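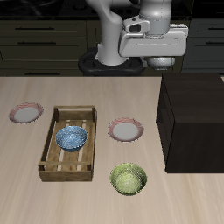

Chapter 8
Cabinet Hardware and Drawer Fronts

8.1 Scope of the chapter

A drawer front does two jobs. It closes the opening of the box behind it, and it carries the pull. Chapter 7 dealt with the box and its slides. The present chapter covers the sizing of fronts, the choice of pulls, and the layout of screw holes across a run of base cabinets.

Bar handles are used throughout the worked problems. A long, thin bar set horizontally spreads the load across the front and leaves some freedom in where the hand falls. Knobs are treated in Section 8.5.

8.2 Terms

Center-to-center distance: the spacing between the two screw holes of a pull, measured from the middle of one hole to the middle of the other.

Reveal: the gap left between neighboring fronts.

Overlay: the amount by which a front covers the cabinet frame.

Projection: the distance from the face of the front to the outermost point of the pull. Projection matters at inside corners, where two drawers can strike each other.

8.3 Placing the pull

In a stack of drawers, pulls may be centered on each front or set at a fixed distance from its top edge. The two methods give the same result only when all fronts are the same height. Tully and Scanlon prefer the fixed distance for mixed stacks – the hole jig is then set once and left alone.

Problem 8.1 uses a front 709 mm wide and 19 mm thick. Find the hole positions before reading on to Section 8.4.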